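Bench helpers wanted at Skikstead

Do you like small, fiddly things? Old clasps, lids that have lost their boxes, chains in a knot, buttons, little dishes, keys to who knows what? We have drawers full of them, and we'd love some company sorting through it all!

Skikstead is a repair and reuse workshop on the Tapley side of Arnton. People bring us the contents of kitchen drawers, sewing baskets and jewelry boxes, and we sort, untangle, match and mend what we can. Whatever can be used again goes on the shelves in our front room. We're looking for 2 paid helpers for the sorting bench, starting in May, for 5 hours a week each. One of the shifts is on Saturday, when the front room is at its busiest (and loudest).

What you'd be doing: emptying trays onto the table, finding pieces that belong together, working the knots out of chains, and putting small parts into labeled jars. Tincuța Nistor runs the bench and will teach you how she does it. She has her own way with a tangled chain, and it's a pleasure to learn. You'll also get to know the regulars who come in looking for one particular lid or hook, and finding it for them is a great feeling.

You don't need any experience. Patience helps a lot, and so does being happy to sit with one tray for a good while. The bench can be raised or lowered, there are magnifying lamps, and you're welcome to bring your own chair if you have one you love. Please tell us if you have a nickel allergy so we can set you up with gloves.

Pay is the same hourly rate for everyone at the bench, and we'll send it to you with the shift times when you write. We cover bus fare from Callinthorpe.

To apply, send a few lines to Radu Chiriac at the front desk, or drop in and ask for him any afternoon we're open. No résumé needed. Tell us what you like to fix, collect or take apart, and which shifts would suit you. If you'd like to try an hour at the bench before deciding, say so and Tincuța will find you a seat.

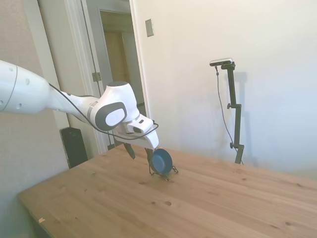
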